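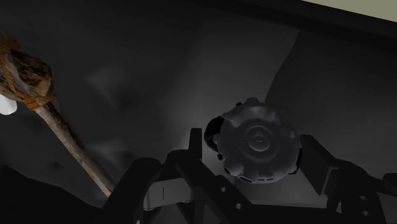 Santino Retamal wants it known that his honeycomb has gone sticky again, that he followed the tips on this page to the letter, and that he'd like to know which letter was wrong. He made it on a rainy afternoon with the kitchen window open and left it on the bench under a tea towel. I'd start with the tea towel.

Sugar is thirsty. Leave a tray of finished honeycomb, toffee or praline out in damp air and it drinks until it weeps. It needs to go into a tin with a tight lid the minute it has cooled through, baking paper between the layers. If you live somewhere humid, make it at night with the air conditioning on and blame the power bill on art.

What follows is everything I know about boiling sugar in a home kitchen, learned mostly by scraping.

The pan

Use a heavy one with a pale inside. You're judging colour, and in a black non-stick pan amber and burnt look identical until the smoke settles the argument. Mine is a Tradard saucepan with a wobbly handle, bought secondhand. Go bigger than you think for honeycomb. When the bicarb goes in it rises like a bad-tempered soufflé, and I have cleaned it out of a burner ring with a skewer.

Before you start

Line the tin. Measure the bicarb. Find the whisk. Once sugar is at temperature it won't wait while you look in the second drawer. Put the phone in another room, and the toddler too if you have one.

My usual batch is 200 g caster sugar, 4 tablespoons golden syrup and 2 teaspoons bicarb, sifted. Please sift it. A lump of bicarb in a piece of honeycomb tastes like licking a battery.

Stirring

Stir over low heat until the sugar has dissolved, then stop. I know. It feels neglectful, standing there with a spoon and nothing to do. Swirl the pan if you must. Sugar crystals on the side of the pan can set the whole lot off into a grainy sulk, so brush them down with a pastry brush dipped in water. If it does go grainy, add a good splash of water and melt it all down again on low. You've lost ten minutes and some pride.

The thermometer

Test it in boiling water. At sea level it should read 100 degrees. My old Tivus read 96, which explained an entire summer of scorched toffee. You can add or subtract the difference in your head, or you can buy another one, as I did after getting the sum backwards. Keep the tip off the base of the pan.

No thermometer? Drip a little syrup into a glass of cold water. If it sets into threads that snap when you bend them, you're at hard crack, and that's where you want to be for toffee and honeycomb. If it squashes between your fingers you're still in fudge country. Keep going. 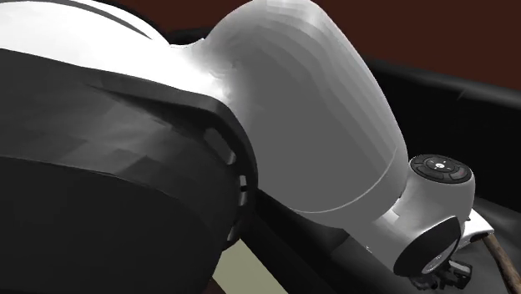

Last changed: January (storage notes added, one bad joke removed)

Cleaning up

Do not chip at it. I once took to a set pan with a butter knife and now own a pan with a signature. Fill it with water, put it back on the stove, bring it to a simmer and go and read something. Drop the spoon, the whisk and the thermometer probe in as well. Everything slides off and you pour away some very weak, very brown lolly water. Run the hot tap after it.

For drips on the stovetop, let it cool right down and lay a hot wet cloth over the spot for as long as it takes to drink a cup of tea. Repeat for splatters on the cupboard doors. Repeat for the floor.

Burns

Hot sugar sticks, and it's far hotter than boiling water. Wear long sleeves and closed shoes. If it gets you, hold the spot under cool running water for twenty minutes by the clock and skip the butter, whatever your nan did. If it's blistering, bigger than a coin, or on the face or hands, get it seen to. I keep the sink clear while I'm cooking for this reason and no other; the rest of the week you couldn't rinse a grape in it.

Storing

Honeycomb dipped in chocolate lasts much better than naked honeycomb. The chocolate keeps the damp out as long as you cover every edge, including the underside, where I always get lazy. Don't put it in the fridge. Toffee will keep a couple of weeks in a tin. Praline can be blitzed to crumbs and frozen, and a spoonful over ice cream makes people think you went to some trouble.

The sticky batch

Santino, don't bin it. Chop it up and fold it through softened vanilla ice cream, or stir it into warm cream for a sauce. Riquelme Café down the road from me sold something very like it all last winter as "burnt honey crumble", and I paid for it twice.

Leftover golden syrup on the outside of the tin is a separate problem. I stand mine on a saucer. The saucer is now also a problem.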